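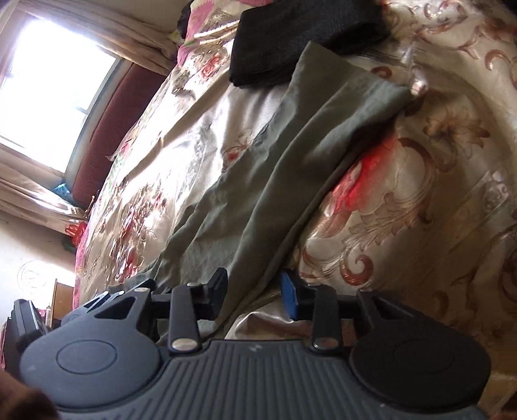

Tostura Fitted Mattress Protector
Plilum Bedding Supply
Item group: Bed protection, washable

Overview

The Tostura is a fitted, waterproof mattress protector for household and guest room use. It covers the top and all four sides of the mattress. The sleeping surface is a cotton terry knit bonded to a thin polyurethane film. The skirt is a stretch polyester knit without film, so that air can move in and out of the mattress when weight is placed on it or removed.

The protector is made for people who change beds often: rental owners, small inns, nursing households, and families with young children. It is used under a normal fitted sheet. It is not an encasement and does not close around the bottom of the mattress. For bed bug control, use the zippered Berkitz encasement instead.

Construction

Top fabric: 80% cotton, 20% polyester terry knit
Barrier: polyurethane film, heat bonded, no adhesive powder
Skirt: 100% polyester knit, two-way stretch
Elastic: full perimeter, covered, sewn in a closed channel
Seams: overlocked, outside the sleeping surface
Color: white only
Label: sewn at the foot end, left corner, size printed on both sides

The film is bonded to the lower face of the terry and is not exposed on the sleeping side. Liquid passes through the loops of the terry, spreads in the base of the knit, and is stopped at the film. The cotton holds a limited amount. A large spill will spread sideways and can reach the skirt seam, which is not sealed. Strip the bed promptly after a spill of this kind.

Noise

Earlier film protectors made a crackling sound when the sleeper turned over. The Tostura uses a thinner and softer film than our previous model, the Chou. It is quieter, although some sound may still be heard in a new protector. One wash before first use softens the film and removes most of the finish left from knitting.

Sizes

Twin: 38 x 75 in
Twin XL: 38 x 80 in
Full: 54 x 75 in
Queen: 60 x 80 in
King: 76 x 80 in
California King: 72 x 84 in

Two skirt depths are available in each size. The standard skirt fits mattresses from 8 to 14 inches deep. The deep skirt fits mattresses from 14 to 18 inches. Measure from the bottom seam to the highest point of the top panel, including any attached pillow top. If a separate topper will be kept on the bed under the protector, add its depth to the measurement. At exactly 14 inches, order the deep skirt.

A standard skirt forced over a deep mattress will pull the corners upward and may bow a foam mattress at the edges. A deep skirt on a shallow mattress will gather underneath and can work loose on a slatted base.

Fitting

1. Remove all bedding and let the mattress air for at least an hour.
2. Place the protector terry side up with the label at the foot end.
3. Hook the two head corners first and pull the elastic fully under the mattress.
4. Fit the foot corners. Lift the mattress by its handles or base edge. Do not pull on the protector to lift it.
5. Smooth the top from the center outward and check that the skirt seam sits at or below the mattress edge.

Long fingernails, rings, and belt buckles can cut the film. A pinhole is hard to see from the terry side. To find one, hold the protector up to a window with the film side facing you.

Washing and drying

Machine wash warm on a normal cycle. Use ordinary liquid detergent at the dose given for a medium load. Close any zippers on other items in the load. Do not use fabric softener or dryer sheets, as both leave a coating on the terry that slows absorption. Do not use chlorine bleach. Oxygen bleach is acceptable on the terry for stains that remain after one wash.

Do not run a high-speed spin with the protector folded or balled up. Film fabrics can trap water and throw the drum out of balance. Load it loosely with sheets or towels, and stop the machine if it begins to knock.

Tumble dry low. Stop the cycle halfway and turn the protector so that the film side faces out, then finish. High heat separates the film from the knit, usually starting near the elastic. Separation appears as pale blisters on the underside and cannot be repaired. Line drying is suitable; keep the film side out of direct sun. Do not iron or dry clean.

Store dry and loosely folded. Avoid vacuum bags, which put hard creases in the film.

Service life

With a wash every two weeks, a household can expect roughly five years of use. Rental and care settings will see less. Replace the protector when the film shows blisters, when the elastic no longer draws the skirt under the mattress, or when water placed on the terry reaches a dry paper towel underneath within a few minutes.

Packing

Single units are packed in a reusable cotton bag. Case packs contain four protectors of one size and one skirt depth. Mixed cases are not available. Case units are folded with a paper band and have no individual bag.

Returns and warranty

Unused protectors may be returned within 90 days in their original bag or band. Washed protectors can be returned only for a fault in material or sewing. Damage from high heat, chlorine bleach, or cuts is not covered. Send the size, skirt depth, and the code printed on the back of the sewn label with any claim.

Questions from buyers

Can it be used with a heated mattress pad?
Yes, with the heated pad on top of the protector. Follow the pad maker's instructions if they differ.

Will it fit an adjustable base?
Yes. Use the correct skirt depth and recheck the foot corners after the base has been raised and lowered a few times.

Does it sleep hot?
The film allows water vapor through but blocks moving air. It is warmer than bare cotton. On a dense foam mattress the difference is more noticeable.

Is the Chou still sold?
Remaining Chou stock is limited to Twin and Full with the standard skirt. It will not be made again.

Contacts

Sizing and product questions: Rocío Garrido
Case orders and trade accounts: Jordan Gosling
Warranty claims: Yee-man Tsao

Related items

Berkitz zippered encasement, all sizes
Tostura pillow protector, pair, Standard or King
Tostura crib protector, standard skirt only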